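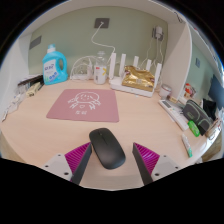 The Wornix Hand Tool is a hand-held two-finger gripper for recording manipulation demonstrations without a robot present. A person holds the tool, does a task, and the recording is used to train a policy that later runs on an arm fitted with the same fingers. It is meant for collection in ordinary rooms, at desks and shelves that have not been cleared or arranged. A black wireless mouse between the magenta pads, with a detergent bottle and a Wi-Fi router standing at the back of the same desk, is the kind of setting the method was designed around. The camera sits on the tool, so both fingers stay in view while the operator works.

Wornix is made by Wirkon and sold as a single tool or as a two-tool set for bimanual work.

What the method does

Most demonstration sets are collected on a few fixed stations. Policies trained on them tend to do well at those stations and drop off elsewhere. The Wornix method spreads the same recording effort over many rooms and keeps the number of repeats in each room low. Operators are told to leave the background as they find it and to change only the starting position of the target object.

The method was worked out by Pao-chu Fang and Aishwarya Varma during the Tovard study. Shufen Tang wrote the filtering step, which drops recordings where the fingers leave the view or the tracking jumps.

Results from the Tovard study

The training set held 2228 demonstrations of pick-and-place with small household objects, recorded in 59 rooms. A comparison set of the same size was recorded at two lab benches. Both policies used the same network and the same training schedule.

Each policy was then run for 300 trials in rooms that neither set included. The policy trained on the spread set completed 231 of them. The policy trained on the bench set completed 126.

The most common failure for both was a grasp that closed too early on low, rounded objects. Flat objects such as cards and thin books were left out of the study, and we do not claim results for them. Trials used one arm model only. We have not tested transfer to arms with a much shorter reach.

Adding more repeats per room gave little. Ona Org ran a follow-up with 405 extra demonstrations taken in rooms already in the set, and the score on new rooms moved by less than the spread between training runs.

The tool

Fingers: two, parallel travel, trigger operated
Pads: ridged, replaceable, magenta
Mounting blocks: light gray, screw fixed
Camera: wide angle, fixed to the tool body
Weight: 405 g without battery
Recording: on-board card, copied over USB-C

The pads wear with use. Replace them in pairs and run the finger check afterward – a new pad sits slightly closer to the center line than a worn one, and the gripper width reading will be off until the check is done. The same pads fit the Wornix arm mount.

Software

Recordings are processed with Laizer, which is included with the tool. Laizer recovers the tool path from the video and motion data, reads the gripper width, applies the filter and writes out a training file. The September release added batch processing and a log of rejected recordings with the reason for each one. Laizer runs on Linux. A GPU is recommended for large batches.

In the box

Hand tool with pads fitted
One spare pair of pads
Calibration card
USB-C cable
Battery and charger
Laizer license for one workstation

The arm mount is ordered separately. Please give the arm model when ordering, as the adapter plates differ.

Questions about the method or the study data go to Meifang Fang through the Wirkon contact form. Orders and spare parts are handled on the parts page.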